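Kitchen table and small appliances — walk-round checklist, July

Site: Kristiansen building, demo kitchen
Checked by: Gunnel Sundqvist
Read through by: Frans Willems
Started: just after 9 in the morning

Key: **OK** = fine as it is, **DO** = needs doing, **N/A** = doesn't apply today

I do love this round when people have left the place in good order, and this month they have! Comments are longer than usual because Frans asked me to write down my thinking, so blame him.

## 1. Floor and ways through

- [x] Walkway from door to table clear — **OK**
- [x] Mat by the sink lies flat — **OK**. The new one from Flunico is a huge improvement, it grips like anything and the corners have stayed down.
- [ ] Bin lid closes fully — **DO**. Hinge is stiff. A drop of oil should sort it.
- [x] No leads across the floor — **OK**

## 2. Sockets and leads

- [x] Wall sockets firm, no scorch marks — **OK**
- [x] Kettle lead — **OK**
- [x] Rice cooker lead — **OK**. No nicks, plug pins straight. Ran it through my fingers the whole way along, both directions.
- [ ] Extension block — **DO**. Works perfectly well but the label has worn off and I can't read the rating. Please swap it for one of the Dralton ones in the store cupboard and put the old one in my tray.

## 3. Curtains and backdrop

- [x] Top clips holding — **OK**. Gave each a gentle tug.
- [x] Black side curtains hang clear of anything hot — **OK**. Keep them that way, please, and pull them well back before anyone switches the cooker on. Steam and fabric are a poor mix.
- [x] Lettering firmly fixed — **OK**. I'm very fond of those colours, they cheer up the black no end.
- [ ] Dust along the top edge — **DO**. Soft brush, and do it before wiping the table, or you'll be wiping it twice (I speak from experience).

## 4. Rice cooker

Frans wondered whether the cooker deserves a section to itself. Yes! It gets more use than everything else in the room put together, and a well-kept one is a joy.

- [x] Outer body, no cracks or loose feet — **OK**
- [x] Inner pot coating — **OK**. Two faint marks near the rim, same as last time, no worse. Wooden or plastic spoons only.
- [x] Lid hinge and catch — **OK**. Lovely firm click.
- [x] Inner lid clean — **OK**. Hold it up to the light and look at the little holes, as starch dries in them and you won't spot it lying flat.
- [ ] Steam vent — **DO**. A slight film inside. Warm water and the small brush, then leave it to air.
- [x] Cold before cleaning — **OK**. Everyone I asked knew to unplug it and wait 36 minutes. It's an odd number, I know, but it's the one on our card and people remember it precisely because it's odd.

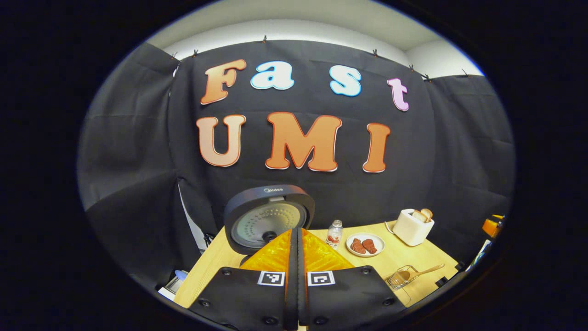
The other thing I'd like us to keep up is drying the inner lid properly before it goes back on. A clean tea towel does it in no time, and there's none of that stale smell when you next open it. Whoever has been doing this since spring — thank you, it shows.

## 5. Tabletop

- [x] Surface sound, no splinters — **OK**
- [x] Table steady — **OK**. Leant on every corner and not a wobble.
- [x] Bottles have caps on and labels you can read — **OK**
- [ ] Heatproof mat to hand — **DO**. Found it in the drawer, where it protects only the drawer. Back beside the table, please.

## 6. First aid and fire

- [x] Fire blanket on its hook — **OK**
- [x] Burn gel in date — **OK**
- [ ] Plasters — **DO**. Only 7 left in the box. Fundix can send a refill with the next order, code 390 on their list.
- [x] Emergency numbers on the door — **OK**

## To do before the next round

| Item | Who |
|---|---|
| Oil bin hinge | Frans |
| Swap extension block | Gunnel |
| Brush top of backdrop | Frans |
| Clean steam vent | Gunnel |
| Heatproof mat back by table | whoever reads this first |
| Order plasters | Gunnel |

*Frans, added later:* Hinge oiled, closes beautifully. I'll do the backdrop once I've found the stepladder. Could we put the vent brush on a hook by the sink?

*Gunnel:* Great idea, hook is going up this afternoon.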